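Packaging and Storage of Dry Foods
Handout 4: Layers, Barriers and Shelf Life

Introduction to Food Handling, first-year course

Please read this handout before the practical class. Sections 1 to 3 will be needed for the calculation task. Section 6 can be read later, but it is part of the material for the final test in October.

1. Why we pack dry foods

Dry foods such as flour, rice, tea, crackers and milk powder contain little free water. For this reason bacteria do not grow in them under normal conditions. Students often conclude that dry foods do not need much protection. This is a mistake. A dry food takes water from the air, and when it has taken enough, it becomes soft, forms lumps, or starts to grow mold. A cracker loses its crisp bite long before it is unsafe to eat, and the customer will already call it bad.

There are other dangers as well. Oxygen makes fats rancid. Light damages some vitamins and many colors. Insects can enter through very small holes, and some of them can bite through paper and thin film. Strong smells travel from one product to another. Anybody who has stored tea beside soap knows this.

Packaging must also carry information: name of the product, net weight, ingredients, date, storage advice. We treat labels in Handout 5.

2. The three levels of packaging

Primary packaging touches the food. The inner bag of a breakfast cereal is primary packaging, and so is a jar of coffee.

Secondary packaging holds one or more primary packages. The box around the cereal bag belongs here. It gives shape and strength, and it has a good surface for printing.

Tertiary packaging is used for transport. Large shipping cases, pallets and stretch film are in this group. The customer in the shop usually does not see it.

The levels are not always clear in practice. A box of sugar may have no inner bag, and then the box is the primary package. A carton that was made for display in a shop may also be used for shipping. When you do the exercise, decide first what touches the food and then work outward.

It is also useful to look at how packages are used after they are opened. A package in a test laboratory is closed, standing upright, and alone. At home or in an office kitchen it stands with many others, and people open and close it as they like. 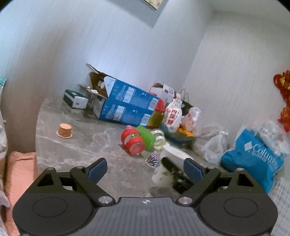
Figure 1. Packaging, cups and bags on a table. The blue carton toward the back is open.

From the moment of opening, the barrier given by the producer is weaker or completely gone. The shelf life printed on the package is valid for the closed package only. For the opened package we speak of the "secondary shelf life", and it depends mostly on the user.

3. Materials and their barrier properties

Paper and cardboard. They are light, cheap and easy to print. They keep light out quite well. They do not stop water vapor, and they become weak when they are wet. Paper can be coated with wax or with a thin plastic layer to improve it.

Plastic films. This is a large family, and the members are very different. Polyethylene is a good barrier against water vapor but lets oxygen pass. Polypropylene is stiffer and clearer. PET is strong and holds oxygen better than the first two. Because no single film does everything well, producers combine them in layers.

Metal. A can with a tight seam stops water vapor, oxygen and light. The weak points are the price, the weight, and the danger of rust if the coating is damaged. Aluminum foil is also an excellent barrier, but thin foil gets small holes when it is folded many times.

Glass. It lets nothing pass through the wall, and it does not react with the food. Clear glass lets light in. In a glass jar the critical part is the closure.

A general rule for this course: the package is only as tight as its weakest part. For a bag this is nearly always the seal. For a jar it is the lid.

4. Worked case: the Kellent biscuit

Kellent is a small bakery which sells a plain butter biscuit. The net weight of one pack is 500 g. In the first version the biscuits were in a paper bag with a plastic window. After complaints about soft biscuits, the bakery changed to a two-layer film bag inside a cardboard box.

The bakery stored both versions in the same warm and humid room and weighed them again at the end of the test. An increase in weight means that water was taken up. The safe limit for this biscuit was set at 2 percent of the net weight, because above this level the test tasters called the biscuit soft.

Calculation of the limit:

500 g x 0.02 = 10 g

So one pack may take up 10 g of water before we call it spoiled in texture. The paper version passed this limit during the test. The film version stayed well under it.

Please notice two points. First, the limit concerns texture, not safety. Second, the result is valid for this biscuit only. A biscuit with more sugar has another limit, and we cannot take the number from one product and use it for the next.

Task A. A second product, the Okard rusk, has a net weight of 395 g. The same limit of 2 percent is used. Calculate how many grams of water one pack may take up. Give the answer with one decimal.

Task B. A pack of Okard rusks with 395 g net weight is left open in a humid kitchen. On the scale the rusks alone now weigh 441 g. Calculate the increase in grams and in percent of the net weight. Is the limit passed? Write one or two sentences on what the customer would notice.

Show all steps. A result without the steps gives half of the points.

5. Storage after opening

The following advice is given to households and to small kitchens. You should be able to explain each point with the help of Section 3.

Close the inner bag first, and then the box. Many people close only the box. A cardboard box protects against light and dust, but it does very little against humid air.

Fold the bag several times and press the air out before you fix it with a clip. A simple twist leaves a channel in the middle.

If you move the food to another container, choose one with a tight lid and keep the label or write the date on the container. Food without a date is often thrown away too early, or eaten too late.

Do not pour new flour on top of old flour. The old part remains at the bottom for months, and if insects are present they will move into the new part.

Keep dry foods away from the stove and the kettle. Steam is the quickest way to bring water into an open package.

Coffee and tea should be kept apart from spices.

A refrigerator is not a good place for crackers and biscuits, even if many families do this. When a cold package is opened in a warm room, water from the air can condense on the food.

6. Packaging waste

A good package uses as little material as possible, but not less than the product needs. If the package fails, the food is lost, and with it all the water, energy and work which were used to produce it. For many foods this loss is heavier than the effect of the package. For a few products with very light contents, for example tea bags in single envelopes, it can be the opposite.

Packages from one material are easy to recycle. Packages from several layers glued together are difficult, and they are often burned. Here we find a conflict, as the layered films give the best protection at low weight. Producers are now trying to make barrier films from only one type of plastic. The results are promising for dry foods and less so for fatty foods.

When you sort packages at home, empty them first. Cardboard with a lot of fat on it should not go with clean paper. A plastic window can be torn out with the hand. Local rules are different from town to town, so please check your own.

7. Words to know

Barrier: the ability of a material to stop a gas, water vapor or light.

Closure: the part which closes a jar, a bottle or a can, for example a screw cap.

Headspace: the gas between the food and the top of the package.

Laminate: a material made of two or more layers joined together.

Net weight: the weight of the food without the package.

Rancid: having a bad taste or smell caused by changes in the fat.

Secondary shelf life: the time during which the food keeps its quality after opening.

8. Preparation for the practical class

Bring one empty package of a dry food from home. It should be clean and should still have its label. Glass is not allowed in the practical room.

Before the class, write down which materials you find in your package and to which level each part belongs. Make a small drawing of the layers, with the food side at the bottom. If you are not sure whether a shiny layer is aluminum or metallized film, crush it in your hand. Foil usually stays folded, and metallized film opens again.

Solutions for Tasks A and B are collected at the start of the class.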